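Subject: Re: [clernerthorpe-merch] Anniversary apparel: order window, regional shipping and sizing

To all list members,

Thank you for the messages received since the April notice. Several of them raised the same points, and the licensing office has asked me to reply to the list as a whole. I have quoted the message that covers most of them and answered beneath each part.

> On behalf of the Sketov regional group, I would like to ask for clarification on the anniversary line for Clernerthorpe. The notice says that preorders close at the end of the month, but the Ernance store page shows the hooded sweatshirt and the scarf as "available while supplies last." Which of these is correct? Some of our members have held off ordering the scarf until they know.

The notice is correct for the sweatshirt, the scarf and the enamel pin set. These three items are made to order, and the number produced will be the number ordered when the window closes. The wording on the Ernance page was carried over from the soundtrack listing and has been reported to the store. The soundtrack and the art print are stocked items and will remain on sale after the window closes.

Orders placed before the page is corrected will be treated in the same way as all others. There is no need to cancel and reorder.

> We also noticed that the pin set was announced with 11 designs, and the product page now lists a different selection. Two of our members ordered mainly for the Lighthouse Keeper pin. Will it be included?

The set still contains 11 designs. The Lighthouse Keeper pin remains in the set. The Ferryman pin has been replaced by the Bell Warden, at the request of the game's art team, who were not satisfied with the color match on the first samples. Members who ordered before the change and no longer want the set may request a full refund through their order page until the window closes. Please do not send refund requests to this list, as the store cannot act on them from here.

> Shipping to our region is listed at 29 dollars regardless of what is in the basket. For a single pin set this is more than half the price of the item. Is a group order possible, and if so, is there a minimum?

Group orders are possible. They must be placed by one named person, shipped to one address and paid for in a single transaction. The minimum is six items in any combination. The flat rate of 29 dollars then applies once to the whole parcel. The person placing the order is responsible for passing items on to other members, and the store will not handle exchanges between members of a group.

Parcels containing the art print are sent in a separate tube and carry a second charge. This was missing from the notice, and we apologize for the omission.

> Lastly, several people found that the sweatshirt from the previous run came up small. Has the cut changed?

Yes. The previous sweatshirt was produced to the manufacturer's domestic sizing, and the labels were not adjusted for overseas customers. The new one is being made by Vũ, who also produced the convention tote bags, and follows the size chart on the product page. The chest measurement for a medium is now 54 centimeters across, laid flat. Members who own the earlier sweatshirt are advised to measure it and compare it with the chart before choosing a size. The body length is unchanged.

Exchanges for size will be accepted for 2 weeks after delivery, provided that the tags are attached. Embroidered items with a player name cannot be exchanged.

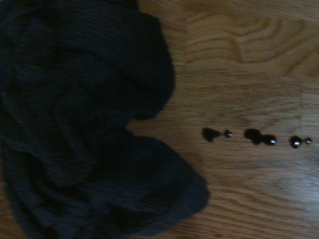

*Dark fabric on a wooden surface.*

Some further points that were raised in other messages:

- In-game items. The code for the Bell Warden cloak is sent by email when the parcel is dispatched. It can be redeemed on all platforms except the mobile version, where the wardrobe feature has not yet been added. Codes do not expire.
- Combined dispatch. Stocked and made-to-order items in one basket will be held and sent together. Members who want the soundtrack sooner should place it as a separate order.
- Customs charges. These are set by the receiving country and are not collected at checkout. The store is not able to mark parcels as gifts.
- Change of address. Addresses can be edited on the order page until the status changes to "Preparing."

A revised version of the notice, including the print tube charge and the updated pin list, will be posted to the list archive once the store page has been corrected. Until then, please rely on this message where the two differ.

Questions about an existing order should go to the store's support form with the order number in the subject line. General questions about the line may continue to be sent here.

Regards,

Geeta Bisht
Licensing and Community Correspondence
Clernerthorpe Merchandise List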